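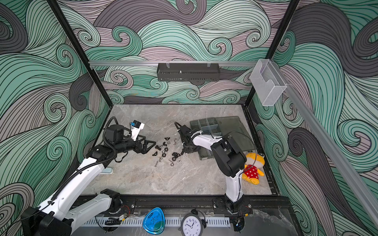

From: Eleni Vidmar
To: bench-automation list
Date: 5 Feb 2023
Subject: Re: Buralix two-arm kit, anyone using it for hardware sorting?

Maksym Lysenko wrote:

> Hi all,
>
> We are looking at the Buralix two-arm bench kit for our spare parts
> counter. Most of what comes back to us is mixed hardware in a tub:
> nuts, wing nuts, washers, short bolts. Right now someone sorts it by
> hand when it's quiet, and it's rarely quiet.
>
> The dealer (Kuzmenko) says the kit can be taught this kind of job by
> leading the arms through it. I would like to hear from someone who
> has one and isn't selling it. In particular:
>
> - how long did setup take
> - can the standard grippers pick up a flat washer
> - do you need the enclosure
> - is the support plan worth paying for
>
> Thanks,
> Maksym

Maksym,

We have had one at Lalwood since October and sorting is the main thing we use it for. The photo at the top is our bench with a batch out. Both arms bolt to the black rail along the front of the table, and the batch goes between them. The organizer is on the right. I'll take your questions in order.

Setup. Two working days for two people. The first day was all mechanical and went fine. The second day went to cabling. The manual shows the cable runs for one arm and tells you to mirror them for the other, but the supplied cables don't mirror well and we had to redo the right side. Tie the cable to the arm with some slack at each joint, then move the arm by hand through its whole reach before you power anything up. The slotted duct under the front rail was a good addition. Order it with the kit if they still offer it.

Washers. Not well. Wing nuts are the easiest part in the mix because there is something to grab. Hex nuts are fine if they are lying apart from the others. Short bolts are fine too. A washer lying flat on a hard surface is a poor target for a parallel gripper. In our last long test we ran 1,000 parts through and kept a tally of what was left on the table or dropped. There were 29 of them, and 24 were washers. That was with the parts spread out by hand first. If you tip them out in a heap the numbers get worse and the arms spend a lot of time poking at the same spot.

We tried a thin rubber mat under the parts and it helped with the washers, but small bolts stood up in it at odd angles, so we went back to the plain surface. Mikier sells softer fingertips that are supposed to fit these grippers. I have not tried them. If anyone on the list has, please post.

Enclosure. You don't strictly need one, but I would get it. Ours has patterned panels on the back and sides. The shop asked me before we bought whether a busy background would upset the camera. It hasn't caused us trouble, as the wrist camera is looking down at the parts for nearly all of the job. What did matter was light. Late afternoon sun on the tabletop made the silver parts hard for it to find, and a window blind fixed that. The cross rail at the top is useful for hanging things. We have a metal basket clipped to it.

One thing about the organizer box. Pick one with compartments wider than the gripper when it is open. Our first box was too narrow and the fingers kept catching the partitions. Also check where the lid ends up when it's open. We keep ours flipped back behind the box so that it stays out of the way of the arm.

Teaching. You didn't ask, but it's where the time goes. You lead the arms through the job over and over and the software works from that. Kuzmenko told us 20 runs per part type would do. For wing nuts that was true. For hex nuts we needed more than double, and we had to start again once when we moved the box a hand's width to the left. Mark the position of everything on the table before you begin.

Support plan. We paid for the first year. We used it twice, once for a bad motor cable and once for a software update that wouldn't install. Both were answered the next morning by someone who knew the product. I probably won't renew, but I would buy the first year again.

As for whether it suits a parts counter, it is slower than a person who is paying attention. We leave it going while we do other work in the same room, and we don't run it overnight. If most of your returns are washers I would look at a vibrating feeder or a set of sieves first, which will cost you far less. If it's mostly wing nuts and bolts, ask Kuzmenko for a demo and bring your own tub of parts. Their demo parts are all clean and new.

I can send you our finger settings and the table layout if you want them. Write to me off list, the attachments get stripped here.

Eleni Vidmar
Lalwood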